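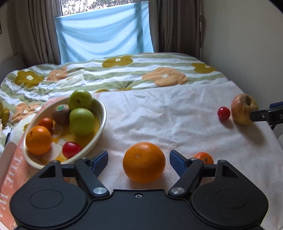 Skillwood Riding Centre - Systems Support
Ticket: Horse cannot be allocated to lesson, weekly work limit
Opened by: Nermin Sarıgül, Yard Office
Assigned to: Abenezer Yimer, Systems Support
Affected system: Skosport lesson diary (horse allocation screen)
Priority: High
Status: Closed, with one follow-up action open

Summary as reported

The yard office is unable to allocate Fakorach to the 45-minute flatwork lesson on Sat 8 August. When the horse is selected and the booking saved, the diary returns the message "Weekly work limit reached - choose another horse". The horse card for Fakorach shows 453 minutes of work for the week against a limit of 600. The lesson would bring the total to 498, so the booking should be accepted.

The rider, Nazmiye Avcı, is preparing for her Stage Two assessment on this horse and has asked not to be moved. Her instructor, Sinan Gezer, supports the request. The office has offered Tuncer as a substitute in the meantime, but he is a good deal shorter in the stride and Mr Gezer does not consider him suitable for the canter work in her plan.

Steps already taken by the yard office

Logged out and back in. Tried the booking from the office computer and from the tablet in the tack room, with the same message on both. Tried allocating Tuncer to the same lesson, which saved without difficulty, then removed him again. Checked that Fakorach is not marked as resting, lame or due for the farrier.

Log of work

Entry 1 - Abenezer Yimer
Ticket accepted. I have repeated the fault from my own account. The message appears on saving, not on selecting the horse. I can confirm the horse card reads 453 minutes and that the limit is set at 600, as it is for all of the school horses in full work.
Request to the yard office: please do not change the limit on the horse card in order to get the booking through. The limit is a welfare setting and may be altered only by the Yard Manager.

Entry 2 - Nermin Sarıgül
Understood, the limit has not been touched. One further point which may be of use. Fakorach's lessons were rearranged on Tuesday when the outdoor school was closed for the surface to be levelled. Several riders were moved indoors and some cancelled. I did the changes myself by dragging the lessons across the diary, as we normally do.

Entry 3 - Abenezer Yimer
Thank you, that is helpful. Please could you let me know which of Fakorach's lessons were cancelled, and whether they were cancelled before or after being moved?

Entry 4 - Nermin Sarıgül
There were 2, both one-hour lessons. Both had been moved to the indoor school first. The riders then telephoned to say that they would prefer to leave it until the following week, so I cancelled them from the new place in the diary. Neither lesson shows on the diary now.

Entry 5 - Abenezer Yimer
I have run the full work report for Fakorach and compared it with the paper sheet on the yard board, which Ms Sarıgül kindly read to me over the telephone. The ridden lessons agree. The lungeing and in-hand work entered by Mr Gezer also agree, to the minute. The sheet total is 453.

The report, however, has a second column headed "Held", which does not appear on the horse card. For Fakorach the held figure is 120 minutes. It seems that when a lesson is dragged to another arena, the diary places a hold on the horse for the original time as well as the new one. The hold should be released when the move is complete. If the lesson is cancelled before the diary has refreshed, the hold remains.

The card shows worked and booked minutes only. The check made on saving adds the held minutes too. The check therefore begins at 573, and a further 45 minutes takes the horse to 618, over the limit. The message is correct by its own sum, but the sum is wrong.

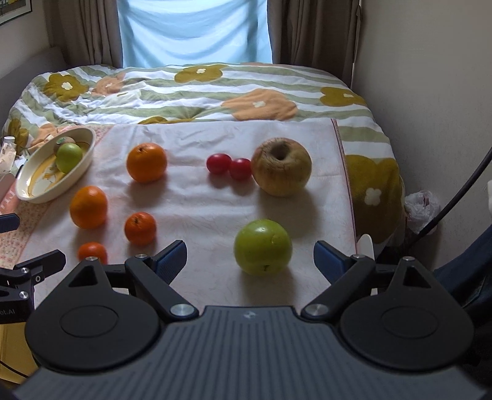 Fruit set out on a white cloth.

Entry 6 - Abenezer Yimer
Attempted to release the two holds from the allocation screen. The option is greyed out for my account. It would appear that holds may be released only by an account with Yard Manager rights. Passed to Zerrin Dağdelen for approval.

Entry 7 - Zerrin Dağdelen, Yard Manager
I am content for the holds to be released, subject to the paper sheet being signed by Mr Gezer first. I would remind all staff that the yard board is the record we rely upon where it differs from the diary. I would also like to know whether any other horse is affected. A hold left in place is an inconvenience. A horse showing fewer minutes than he has worked would be a far more serious matter, and I should like it confirmed that the fault cannot run in that direction.

Entry 8 - Sinan Gezer
Sheet signed. For the record, Fakorach was checked this morning before his first lesson and was sound and level on both reins on a circle and in a straight line. He was a little fresh, having had a quieter week than usual. I have no concern over his doing the additional lesson. I would ask that the lesson stays in the indoor school, as he is inclined to hurry towards the gate in the outdoor one and Ms Avcı is working on her half-halts.

Entry 9 - Abenezer Yimer
Both holds released from the Yard Manager's account, with Ms Dağdelen present. The held column for Fakorach now reads nil. The lesson has been saved to the indoor school with Ms Avcı as rider. The horse card shows 498 minutes.

In answer to Entry 7: I ran the same report for every school horse. Tuncer had one hold, left from the same Tuesday, for a half-hour lead-rein lesson. It has been released. No others were found. I also moved and cancelled a test lesson in several different orders. In each case the worked and booked minutes were right, and only the held figure was left behind. I found no case in which minutes were lost.

Entry 10 - Nermin Sarıgül
Confirmed that the booking is showing on the office computer and on the tablet. Ms Avcı has been informed by telephone. I am content for the ticket to be closed.

Interim instruction to yard office staff

Until further notice, lessons are not to be dragged between arenas. Where a lesson must be moved:

1. Open the lesson and choose "Change arena" from the menu.
2. Save, and wait for the lesson to appear in its new place.
3. Refresh the diary before making any other change to that lesson, including a cancellation.

If the work limit message appears and the horse card shows minutes to spare, stop and raise a ticket. Do not book the lesson under another horse's name with the intention of changing horses on the day. It has been done in the past, and it leaves both horses' records wrong.

Follow-up action

Fault to be reported to the Skosport help desk with a copy of the work report - Abenezer Yimer. Open.
Request that held minutes be shown on the horse card - to be included in the same report.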